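Bench notebook, August

8:40. Opened up, fan on, back window open as far as it goes. The room still had the smell of the Faltard cement from last night. The lid wasn't pressed down all the way again. Scraped the rim of the can and put a weight on it. It has thickened but it still brushes out. New can on the order list.

Ticket 659, black work boots, full resole. Customer is a line cook and wants the thickest sole we carry and no white anywhere. Old soles were worn through at the outside of both heels, the left worse. Welt good all the way around except a short stretch at the left toe where a dog or something got at it. Ctibor Sokol took these in and wrote "easy job" on the ticket. We'll see.

9:15. Pulled the left sole with the pincers, starting at the waist and working to the toe. It came off in strips. Whoever did the last resole used far too much glue and never roughed the midsole, so it peeled clean in the middle and held like iron at the edges. Heated the edge with the small gun on low. Do not use high on these, the midsole went shiny in one spot before I noticed and I had to scuff it back.

Right sole came off in one piece. Kept it to trace from.

10:00. Weighed the pair of Gendent blanks on the kitchen scale because the customer asked how heavy the boots would end up. 900 grams for the two blanks untrimmed. They'll lose a fair amount at the trimmer. I told him on the phone they would be heavier than what he had and he said fine.

Traced the right sole onto the blank in silver pencil, flipped it for the left. Left a margin all the way around, wider at the toe. Rough cut on the band saw. The blade is wandering to the left on anything this thick. Changed the blade and it still wandered, so it's the guide. Ctibor to look at the guide, he set it up in the first place.

10:50. Roughed the midsoles and the blanks. Brushed, vacuumed, wiped with the cleaner, left to dry with the lamp off. First coat of cement on all four faces. Second coat after lunch.

11:20. While that dried I went back to the question of light and dark surfaces. We have been arguing about this since spring. Black rubber on brown wood is hard to see against in the afternoon, when the sun is off the front and the lamp throws a shadow along the edge. You think you have a straight trim line and then you take the boot to the door and there's a wave in it. On white you see the edge right away. The trouble with white is that it shows every crumb of rubber and every drop of cement, and after an hour you're looking at the dirt and not the edge.

Tried the same scrap of sole on both, same lamp, same pencil. Notes:

On wood: silver pencil reads fine. Outline of the rubber is soft, especially at the toe curve. Nothing slides. No glare.

On white: outline very sharp. Silver pencil on the black reads about the same as before. Glare if the lamp is straight overhead, gone if the lamp is pulled to the left. The scrap slides when you lean on the knife.

So cutting on wood and checking on white. Ctibor wants the whole bench white. I don't. The wood has been oiled and knocked about for years and I know where everything on it is. He says that's habit. It probably is.

12:30. Lunch. The Arrieta order came while I was out front: welting, heel nails, thread. Thread is the wrong color, brown instead of black. Kept it, we use brown too, and asked them to send the black on. They'll put it in with the next one. The nails are the right length this time.

1:10. Second coat on. Waited until it was tacky to the back of the finger, then heated both faces and set the left sole on from the toe back. Hammered from the middle out. Into the press. Right one the same. I got the right one down slightly turned toward the inside at the heel. There's enough margin to trim it true, but it was close. Next time mark a center line at the heel on both parts before the cement goes on. I've written this in here before.

2:05. Stitched the left toe of the welt by hand while the press was on the right. Used the last of the old black thread. Seven stitches, the old holes were good for most of them. Not pretty up close.

2:50. Trimmed both on the coarse wheel, then the medium. The Gendent rubber loads up the wheel quicker than what we had before and smells worse. Cleaned the wheel with the crepe block twice per boot. Finished the edge by hand, 800 paper on a felt block, going one direction only. I tried a bit of 2000 on the left heel out of curiosity and it made no difference anyone would pay for. Back in the drawer.

3:30. Checked the edges against white by the method above. Found a flat spot on the outside of the right forefoot that I hadn't seen on the wood at all. Took it down on the medium wheel and went over it again by hand. That's a point to Ctibor. 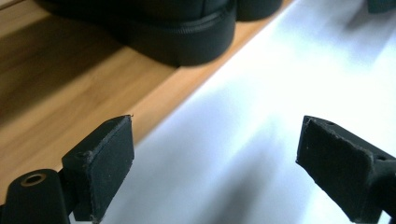

Bench notes, August. Wood on the left, white on the right, line between them on the diagonal.

The diagonal is a nuisance when you're lining things up by eye. I kept squaring the blanks to it without meaning to, and then they looked crooked to the front of the bench. Either the boundary gets squared up or we stop using it as a reference. I'd like it squared.

4:00. Edge dressing on 659, one coat, thin. Fevton black. The bottle says two coats but the second one always goes sticky in this weather and picks up fluff from the rack. Leave it at one and buff.

4:20. Phone. A woman with riding boots, zipper gone. Told her we don't do zippers this month and gave her the number of the tailor. Somebody else asked whether we stretch shoes for a wedding, yes, bring them in the morning.

4:45. Buffed 659. New laces in, old ones in the bag with the receipt. Heel height matches left to right, checked with the block. The boots sit flat. The toe repair can be seen if you know where it is, and I've put a line about it on the ticket so it isn't a surprise at pickup.

Sizing for the file: the blanks in the bigger pattern are plenty for this boot. The next size down might have done it with less waste, but the toe would have been tight.

To do:
Band saw guide (Ctibor).
New can of Faltard, and please press the lid down.
Black thread, chase Arrieta if it isn't in the next box.
Center line at the heel BEFORE cement.
Lamp on the arm, screw is stripped, it drops when you pull it left.
Square up the white side or move it.
Sweep under the trimmer, the bag is full.

5:30. Closed the window, fan off, lid on the cement. Pair on the pickup shelf with the ticket in the left boot.

Ctibor, if you read this before I'm in: the trimmer tripped the breaker once at the end. It came back with the switch and I didn't look into it further. Don't run it and the vacuum together until I've had the cover off.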